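Unit 6 handout – Can a machine do the folding yet?

Read this before the tutorial. Bring your own timing sheet from the laundry exercise, filled in, and a pen. The reading from Unit 5 on grasp planning is assumed.

## 1. What counts as doing a chore

For this unit a machine "does" a chore when it meets four conditions:

- it starts from the state the item is normally in (for laundry, a heap in a basket)
- it finishes in a state a person would accept without redoing it
- it keeps going through a normal load with no one stepping in
- it costs less, all up, than paying someone for the same hours

Most published results meet one or two of these. A robot that folds a towel already laid out flat has met part of the second condition and skipped the first. That is still useful work, but write it down as what it is.

Dishwashers and washing machines pass all four because the item is put inside a box and the box does one thing. Folding has never been boxed in the same way, at least at household prices. Commercial laundries do have folding machines for sheets, and these are fed by hand at the front.

## 2. Why cloth is hard

A mug has a position and an orientation, and six numbers will cover it. A shirt has no fixed shape. Each time it is picked up it hangs differently, and part of it is always hidden by the rest. The controller has to work out which bit of edge it is looking at before it can plan anything.

Three further points for the exam:

1. Layers. A gripper closing on a fold may take one layer or three. From above they look much the same.
2. Friction. Cloth drags on the table, so moving one corner moves others.
3. Reach. Many folds need two points held at once, and the points can be further apart than one arm can manage alone.

The usual answer to the third is a pair of arms sharing one table. This brings its own cost: the arms must be kept from hitting each other, and a good part of the planning time goes on that.
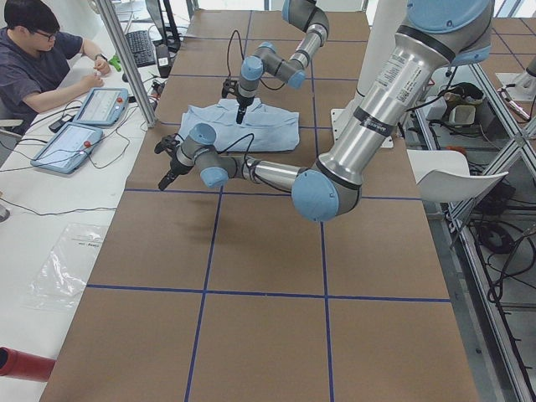

## 3. The supervision problem

The timing that gets reported is usually arm time, from first contact to release. The timing that matters to a laundry manager includes setting up, clearing faults and laying out the next item.

Worked figures from the Woladmont exercise, which we will go through in class:

| Item | Person | Two-arm cell |
|---|---|---|
| Hand towel, laid flat | under 10 s | 39 s |
| Shirt, laid flat | under 30 s | 74 s |
| Shirt, from heap | 45 s | not completed |

The last row is the one to remember. The cell did not fail at folding – it failed at finding the collar.

Now add labour. If an operator sits beside the cell for the whole shift, the wage bill has not changed and you have bought two arms as well. A cell only begins to pay when one person can look after several. Work out for yourself how many, using the wage and lease figures in the Prorkoro costing sheet.

## 4. Where the job has been made easier

When reading a claim, list what has been arranged for the machine. Common arrangements:

- a flat, plain work surface
- one item at a time
- the item placed face up, in a known spot
- items of similar size and colour
- a person at the controls, or near them

None of these is cheating. Factories have always changed the job to suit the machine, and car bodies are designed with the welding robot in mind. The difficulty is that a home can't be rearranged so easily. The Falcão reading argues that hotels and hospitals will come first for this reason, with uniform linen and a back room to put the equipment in. I think that is right for towels and doubtful for clothing.

Space should go on your list too. Count the controllers, cabling and desk along with the arms.
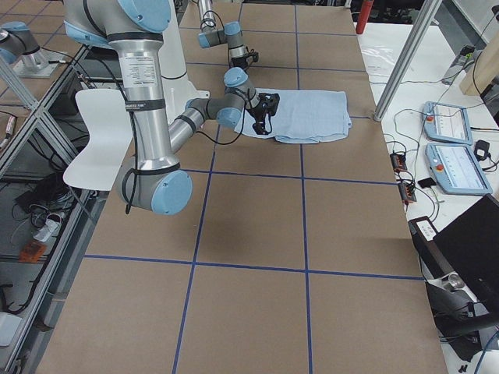
*Fig. 2. Two arms at a folded towel, with teach pendants and laptop on the side table.*

## 5. Short exercise (hand in at the tutorial)

Choose one chore from this list: folding towels, wiping a bench, sorting recycling, packing a carton. Then:

1. Describe its normal starting state in two or three sentences.
2. List every arrangement you would need to make before a machine could attempt it.
3. Say which of the four conditions in section 1 you expect to be met within five years, and why.
4. Estimate the floor area of the whole set-up, in square metres.

Keep it to one page. The Rarer data set has 663 logged attempts at household tasks if you want evidence for part 3. Check the column marked "intervention" before you quote a success rate – blank cells there mean not recorded and should not be read as zero.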